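Gripper trials move to second round at Flidimcombe

28 Feb 2023

Second round of gripper tests on now at the Flidimcombe lab. Two hand-held sets, Rollia and Prindudlow, 50 runs each per task. Plugs, lids, small parts. Same table, same operators, only the fingers swapped — scuffs and all.

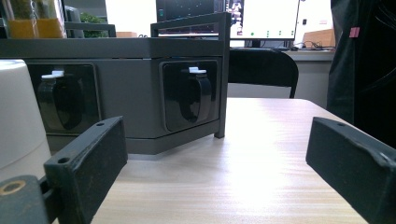
One reader wrote in to ask why the wrist cameras weren't being compared too, as a bad view had cost them more grasps than bad fingers ever did. Fair point. Cameras come in November, the lab says.

Round one went to Rollia, by 30 grasps out of 200. Full numbers to folow.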